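Table linen, or what goes on a table besides the food

Table linen is the catch-all name for the cloths, runners, mats and napkins that go on or around a table. I've been writing this entry for the Homley household pages on and off since December, and I keep finding more to put in! Most of it used to be linen, hence the name, but cotton took over long ago and plenty of people (me included) own mostly blends.
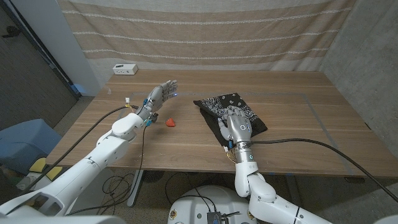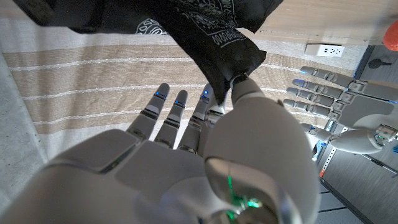
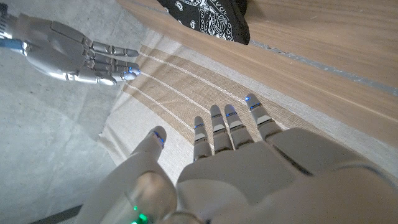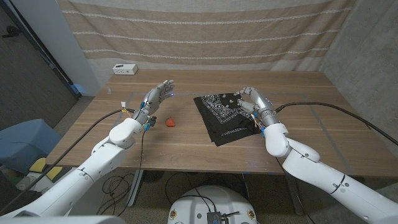
A reader from Sorlow wrote in to say that I'd been unfair to blends in my first version, and that hers had come through years of family dinners with no ironing at all. Fair enough, I've softened that part.

Sizes

The bit of cloth that hangs over the side is called the drop. For everyday meals I like a short one, and for a big dinner you can let it hang lower – just keep it off people's laps. My own runner is 30 centimeters wide and 171 long, an odd size I picked up at the Assunção market, and it suits a long narrow table very nicely.

Weaves

Damask has its pattern woven right in, so you see it best when light falls across the cloth. Plain weave is simpler and easier to mend. Stripes are usually made by changing the color of the yarn as the cloth is woven, though printed ones are everywhere too (turn the cloth over and a print will often look paler on the back).

Care

Wash colored cloths apart from white ones the first few times. I iron linen while it's still damp, which saves a lot of grumbling. Candle wax should be left to harden and then lifted off with a dull knife – after that, brown paper and a warm iron.

See also: Napkin folding; Grasonside weaving; Placemats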